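Frequently asked questions — Pravel Tables

On this page we collected the questions which customers send us most often before and after they order a table. If you do not find your answer, please write to us and Sofia Serrano will reply, usually the same day before 5 p.m.

Ordering

Can I order a size that is not in the list?

Yes. The sizes in the list are only the ones that people ask for the most. We can make a top up to 27 inches wider than the standard model, but for the very long ones we must add a third support under the middle, and you will see it if you sit on the floor. Please send us the length, the width and the height you wish to have. If you are not sure of the height, measure the table you use now and tell us if it feels too high or too low for you.

How much does a table cost?

The smallest desk starts at $489. A dining table for six persons is normally above $1,000. The price includes the finish and the legs, but it does not include the delivery. We do not make discounts in the holiday season, so please do not wait for them.

How long do I have to wait?

At the moment it is 9 weeks from the day we receive your deposit. In February we close the workshop for machine maintenance and the orders from that period take longer. We will write you the expected week in the confirmation.

Can I see the wood before I decide?

We send small samples by mail, three pieces in one envelope. Please understand that a sample is the size of a playing card and a table is not. The grain on a big surface looks calmer in some places and more busy in others. If you live near the workshop, it is better to come and look at the boards. Ilídio Esteves is there in the mornings and he can pull them out from the rack for you.

The wood and the finish

Which finish do you recommend, oil or lacquer?

For a family who eats at the table every day, we recommend oil. It gets marks more easily, but you can repair one spot without touching the rest. Lacquer resists more in the beginning. When it is finally damaged, the whole top has to be sanded, and this is work for a workshop. For a desk both are fine.

Will the color change?

Yes, all wood changes with light. Cherry becomes darker, walnut becomes a little lighter, and oak goes toward yellow. The biggest change comes in the first months. During this time please move the things that always stand in the same place, like a lamp or a fruit bowl, otherwise you will find their shape on the top later. After one year the difference is small.

Is the grain the same on the whole top?

No. We glue the top from several boards and we try to put them in an order that is pleasant for the eye, but we do not try to hide that they are different. Some customers want the quiet, straight grain and others want movement. Tell us which one you prefer in the order form, in the field "Remarks". The direction of the grain is always along the long side of the table, except for the round models.
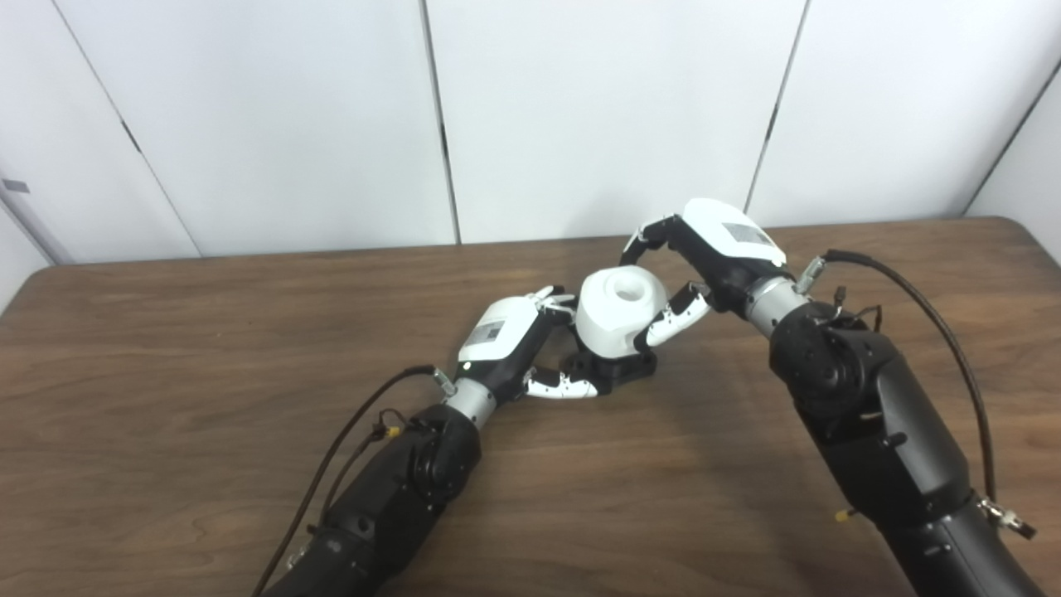 A brown wooden tabletop with light streaks in the grain, against a white paneled wall.

Can I choose a dark stain?

We offer two stains, Tukham (dark brown) and Okerano (reddish brown). The names come from our old catalog and we kept them. On oak both stains look good. On maple we do not apply stain, the result is not even and we were never satisfied with it.

Daily care

How should I clean the table?

Use a soft cloth, slightly damp, and then a dry one. A drop of dish soap in the water is allowed. Please do not use products with ammonia, glass cleaner, or the rough side of the sponge. Furniture sprays with silicone are also a problem — they leave a layer, and later the oil cannot enter the wood.

How often should I oil it?

Twice in the first year and then once a year is enough for most homes. When water drops do not stay round on the surface anymore, it is time. Put a thin layer, wait fifteen minutes, and wipe away everything that the wood did not take. Most people put too much. If the top is still sticky the next day, it was too much, and you can take it away with a cloth and a little fresh oil.

IMPORTANT: cloths with oil on them can catch fire without any flame. Spread them flat outside until they are dry and hard, or put them in a metal can with water. Never throw them in the trash bin as a ball.

There is a white ring from a hot cup. What can I do?

On an oiled top, wait first two or three days, because many rings become weaker without help. If it is still there, sand lightly with 240 paper, always along the grain, and oil the spot again. On lacquer, please send us a photo before you try anything.

Delivery and guarantee

Do you carry the table inside?

Yes, our driver Sérgio Louro and one helper bring it to the room you want and mount the legs. Please measure your door and the stairs. If the top does not pass, we have to take it back and the second delivery is charged.

What does the guarantee cover?

Five years for the glue joints and the legs. Small cracks at the ends of the boards in a very dry winter are natural and mostly close again in spring. If one stays open, write to us and we fill it without cost.

Can you repair a table from another maker?

Sometimes. Temitope Uzor looks at each request, and she needs two photos in daylight and one from the underside. We do not repair veneer.

Last change on this page: new prices for oil and delivery.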